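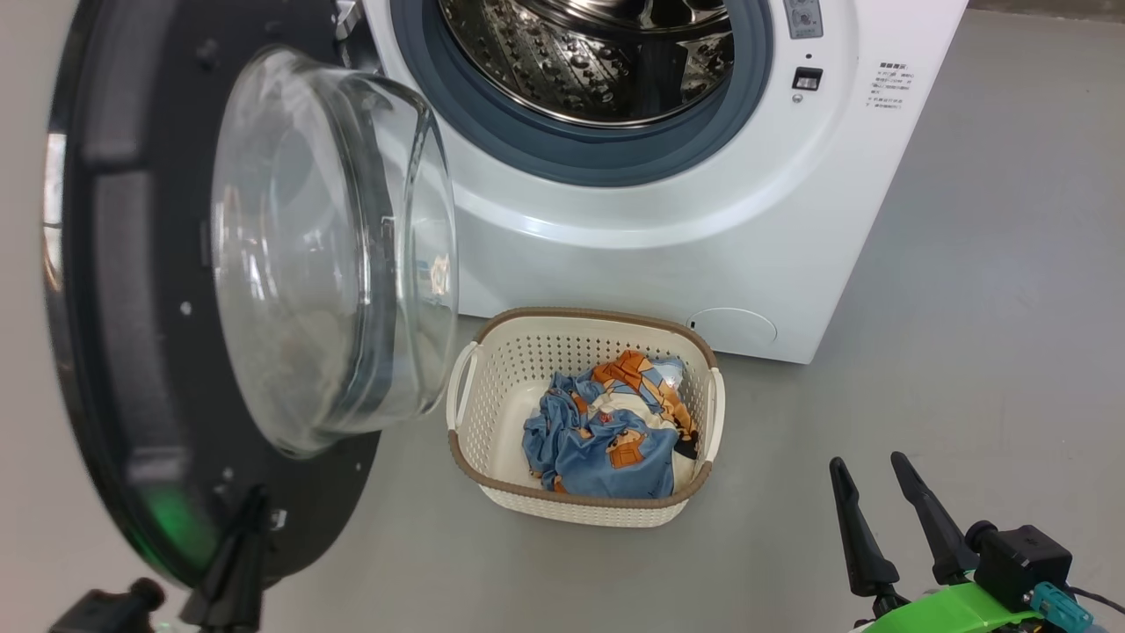 3.2 Timing, weather and who does the washing

The diary data first, then interviews. Diaries were kept on Clerkar (the phone version, paper sheets for those who asked) and cover the dry spell and the first wet weeks of June. Households came from two towns, Vuvby and Fevitz. Vuvby is on tank water with a patchy mains supply; Fevitz has been fully on mains for as long as any participant could remember. Otherwise fairly similar places. Same footy league, same supermarket run, similar rents.

Main finding: in Vuvby, washing follows the tank. In Fevitz it follows the line, meaning the clothesline, and whether anything put out on it would be dry by dark. We had expected price to matter more than it did. Tariff times came up in a handful of diary notes and mostly as something a participant felt they ought to be doing. "I know it's cheaper at night but I'm not hanging out sheets at ten" (Fevitz, retired, lives alone). Similar remarks elsewhere in the set.

Tank households talked about water in terms of level, hardly ever litres. A knock on the side of the tank, a listen, a decision. One participant did work in litres and put her usual weekend of washing at roughly 400, a figure she had got by watching the garden troughs fill from the outlet hose. We did not check it. Reuse of the outlet water was common in Vuvby and took up a surprising amount of interview time: which trees tolerate it, which powder kills the citrus, whether the hose reaches. Some of this is taken up again in the section on gardens.

Machine type is a complication. Front loaders (Figure 2) and top loaders are both present in the sample and the owners describe them differently, with top-loader owners more likely to stop a cycle, add a sock, catch the rinse water for the next load. Front-loader owners spoke about full loads and about waiting for one. The door came up too. Several leave it standing open between washes to air the rubber gasket, and in two households this was the subject of a standing argument about the width of the laundry. We have not tried to separate the effect of machine type from town, the sample is too small and the two are tangled together. Vuvby people kept their old top loaders going on purpose.

Weather. The first rain of June produced what one participant called "the big catch-up". Tanks filled, and washing that had been put off (blankets, dog bedding, curtains, the good tablecloth) was done over several days, then hung inside as there was no sun to dry it. So the wettest days in the diaries have the most washing in Vuvby and the least in Fevitz. This is the clearest contrast we have. It also means that a survey question of the "how often do you wash" kind would give nearly useless answers for a tank town, depending wholly on when it was asked.

Drying indoors had its own rules. Chairs, door tops, a rack over the bath. Wood heaters in Vuvby, reverse-cycle units in Fevitz. Dryers were owned more often than they were admitted to; in three interviews the dryer was only mentioned after we had asked about something else altogther. Uniforms were the usual justification. School jumpers especially, one to wear and one in the wash, and no slack in that system at all.

Who does it. Coding here was done by Najwa Jaber and checked by the first author, with disagreements talked through and the notes kept. Most households named one person. But the naming hides a good deal. Starting the machine, hanging out, bringing in ahead of a shower, folding, and putting away were logged as separate jobs (five in all) and were often spread across people, with bringing-in the most widely shared. Anybody home when the sky goes dark is expected to do it, kids included, neighbours included in some Vuvby streets. Folding the least shared. Noticing that the washing needs doing was not in our job list and should have been. Participants raised it themselves, some with heat.

Shift workers are a partial exception to all of the above. Their diaries show washing at odd hours in both towns, set by the roster and the next clean set of work gear, tank level notwithstanding. One Vuvby couple on opposite shifts left notes for each other on the lid of the powder tub, and gave us a bundle of them. Mostly one or two words. "Tank low." "Yours is wet." "Peg basket???"

Limits, breifly. Diaries depend on people remembering to fill them in, and entries thin out towards the end, more so in Fevitz. Renters are under-represented. We have no households using a laundromat, though the one on Najafi Street in Fevitz was mentioned often enough, mainly for doonas, that it ought to have been visited. Water bills were offered by some participants and not used, as no equivalent exists for the tanks. Interview quotes are lightly trimmed. Town and household type given where it doesn't identify anyone.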